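Can It Fold a Shirt Yet? An Afternoon at the Zavala Open Day

By Bhavana Murthy
2019-11-27
7 min read 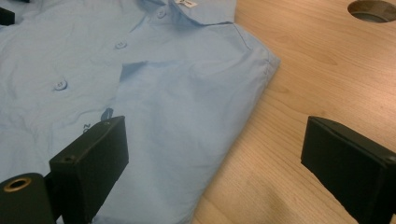 Getting there, and the coffee

I have been promising my sister for years that I would let her know the minute a machine could do the laundry. She has three boys, all of them in school shirts, and she irons in front of the television with the look of someone serving a sentence. So when the Zavala workshop put up a notice that it was opening its doors for an afternoon, with laundry, shelf stocking and dishes all on the program, I wrote my name on the list before I had even looked up where it was.

It is out past the rail yard in Stedum, in what used to be a furniture warehouse, and the 101 bus leaves you on the wrong side of a very wide road. I got there damp and a bit cross. A kind man at the door gave me a paper cup of coffee and a sticker with my name spelled almost right, and I cheered up. There was a good crowd already, with plenty of grandparents and one baby asleep through the whole thing, and two women from a hotel laundry who asked better questions than anyone else that day (I stuck close to them and wrote down the answers).

Our guide was Higinio Tapia, who worked in a dry cleaner's before he came to Zavala and still can't pass a crooked collar without reaching for it. He talks fast and waves his arms, and you have to keep well back if he is holding coffee too.

The shirt table

We started with shirts, which made me very happy. The one in my photo is a light blue button-up, laid front side up on a pale wood table with the collar turned down and one side folded over, and those black fingers are on the gripper that Higinio's team uses for cloth. I could have stood at that table all afternoon.

What I had never thought about, in all my years of folding, is how little a shirt helps you. A box stays a box when you pick it up. A shirt you lift by the shoulder becomes something else entirely, and by the time it is in the air you can't tell where the other shoulder went. Higinio says that for his team the fold itself is the easier half. Finding two good places to take hold is where most of their working day goes. He had us try it ourselves with two clothespins, one in each hand, no fingers allowed. I am a person who folds fitted sheets for pleasure, and I made a complete mess of it!

One of the hotel women asked about buttons. Folding over them is fine, Higinio told her, but doing them up is another matter, and his group has put that off. She asked about wrinkles next, and he admitted that a machine can make a very tidy rectangle out of a shirt that nobody would wear to a wedding. Smoothing is a separate skill. You and I do it without thinking, with the flat of the hand, and a pair of stiff fingers hasn't got a flat of the hand.

Then she asked how long a shirt takes. On a good run, he said, 90 seconds from a heap to a stack, and a person in her laundry would be well into the next armful by then. She nodded, wrote it down, and didn't look worried for her job.

Shelves and boxes

The second stop was a row of store shelving, and this part was run by a younger group who build for small shops. Their project is called Weltska, and I had to ask for the spelling. I'll confess I expected to be bored, and I wasn't. Straight-sided cartons of the same size, all facing the same way, are well within reach, and they told us so with some pride. Bags of rice are harder, and anything in a floppy pouch is harder still. When a gentleman behind me asked about eggs, the whole group laughed in a tired sort of way, and I gathered they had been asked before.

I liked their honesty about the last stretch of the job. Putting goods on a shelf is one thing, but a shop worker also spots the torn packet, wipes up the drip, and tells a customer where the matches are. They have no plans for any of that. What they hope for is a machine that does the dull middle of the night shift and leaves the rest alone, and the owner of a corner store in our group said he would take that tomorrow if it cost less than his van.

Dishes

Last came the kitchen corner, under the name Zornby, which somebody's daughter picked. We were all flagging a little by then, and there were no chairs. The talk was mostly about loading a dishwasher, and it caused the only real argument of the day, when it came out that the people in our group couldn't agree on how a dishwasher ought to be loaded. Forks up or forks down nearly finished us. The engineer waited for it to die down and then said, very mildly, that this was the trouble with homes in general. In a factory somebody has decided how the job is done. In a kitchen you would have to teach the thing one family at a time.

I thought about that on the bus. My mother folded shirts in thirds, my sister does them in half and in half again, and I don't suppose either would put up with a machine that did it the other way.

If you would like to go

The next open day is planned for April, and sign-up is at the front desk or by mail. It is free. Wear flat shoes, bring something to sit on if your knees are like mine, and go to the shirt table first, before it gets crowded. The coffee is good and they don't mind if you have a second cup.

As for my sister, I called her that evening and told her not to sell the ironing board. She asked whether it could at least match socks. I had forgotten to ask, so that will be my question for the spring.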